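Reading time: 1 min

Kitchen meeting, Flurncombe house, September. Me on notes, plus Zarmeena Orakzai and Ehsan Butt.

We started with the counter, and yes – it ate up most of the meeting! 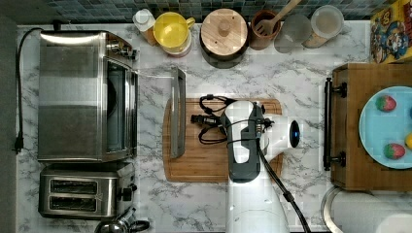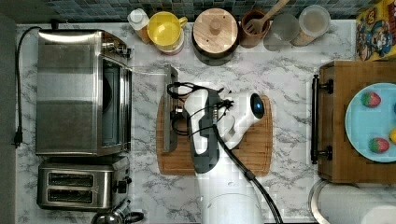
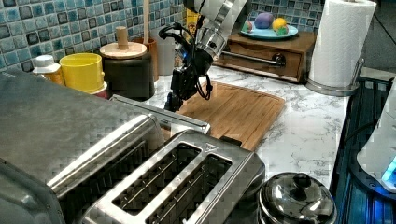 The counter with the toaster, all three views.

Ehsan wants a shelf for the jars and mugs (Kragh quoted $126, which I thought was fine). Zarmeena says the cutting board stays out – agreed. I'm moving the two-slot toaster nearer the outlet. Next meeting at 2.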